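The hand stopped closing properly again

I lost most of last week to one finger. The hand on our arm at Jondenwood has four fingers, and the lowest one started stalling partway through its close. No error code, no warning from the driver. It would just quit moving while the controller reported that everything was at target.

The job is card handling. The arm takes a card out of a slot in a wooden organizer and puts it back in another slot. We had done 213 cycles on the new finger settings without a drop, so I had stopped watching closely. On the next run the card came up crooked, caught on a divider and bent. Sun-ja Koo was holding the organizer steady and got her fingers clear, but the arm kept going for a moment after it should have quit. 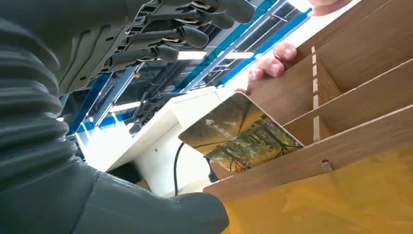
I pulled the logs that evening. The motor current on that finger had climbed slowly over the previous 120 cycles and then flattened out at the limit. The limit was doing its job. The trouble was that our code read "current limit reached" as "object gripped," so a jammed finger and a good grasp looked the same.

Thanakorn Phuthong took the finger apart the next morning. One hinge pin had walked out far enough to rub on the link beside it. He pressed it back in, added retaining compound and checked the others. Two more had started to move.

Changes since then:

The grasp check now compares finger position with current. If the finger stalls too early, the arm stops and opens.

Pins get inspected every 150 cycles, with the count kept in the log.

Hands stay off the organizer while the arm is enabled. We clamp it to the table now, and should have from the start. Holding it was quicker during setup and then it became a habit.

I also lowered the arm speed near the slots. It makes a full session longer and Gönül Duman has already complained about that, which is fair.

We're at 287 cycles on the repaired finger and the current trace is flat. I still don't know why the pins moved. Thanakorn suspects heat, I suspect they were never seated fully. The spare hand comes out of its box next, and I want to measure its pins before it goes on the arm.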